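Caring for a marble or marble-look tabletop

Marble is softer than it looks. Lemon juice, vinegar, wine and tomato all leave dull marks called etches, and a wet glass can leave a ring overnight. Engineered tops such as the Asberg range stand up to acid better, but they scratch all the same.

For everyday cleaning, use warm water and a drop of dish soap. Wipe with a soft cloth, rinse with a second one, then dry the surface right away. Skip vinegar, bathroom sprays and scouring powder.

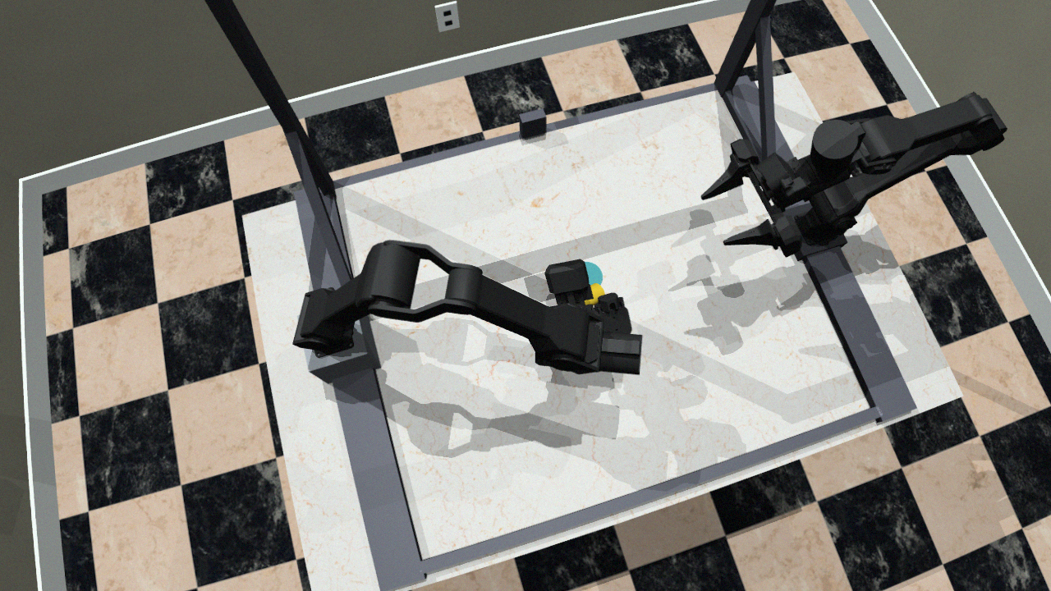

Pale stone with thin orange-pink veining.

Oil stains need a poultice. Mix baking soda and water to a thick paste, spread it over the spot and cover it with plastic wrap. Leave it for 24 hours, lift off the wrap and let the paste dry before scraping it away with a plastic card. Old stains may need 4 rounds.

To find out if the top needs sealing, put a spoonful of water on it and wait. If the stone darkens, it is time. Most kitchen tops want a fresh coat every 6 months — less often in a hallway or bedroom.
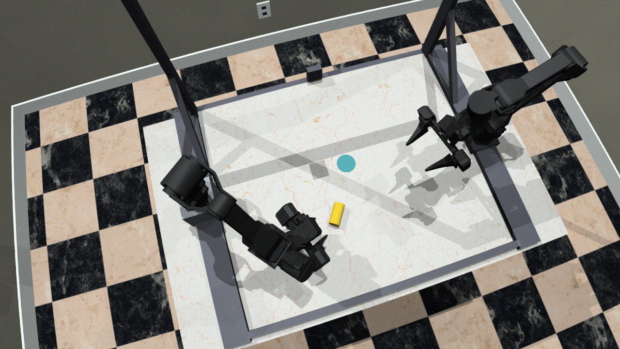
A reader in Purkia writes that two thin coats of sealer lasted longer on her counter than one heavy one, and that she buffs between them with an old T-shirt.

Thin coats are the better choice with most sealers. Wipe off any extra before it dries, or it will turn cloudy. Keep the windows open and leave the top alone until the next morning.

Put felt pads under lamps and vases, and lift things instead of sliding them. Grit does most of the scratching, so brush off crumbs before you wipe.

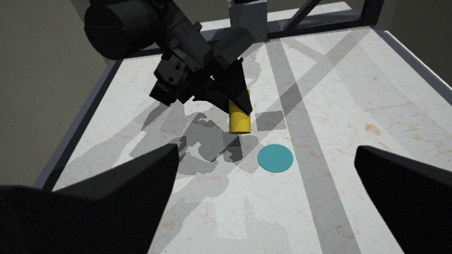
Yellow cylinder on a white, marble-like top.

Deep chips are a job for a stone shop. Small ones can be filled with clear epoxy and shaved level with a razor blade once it is hard.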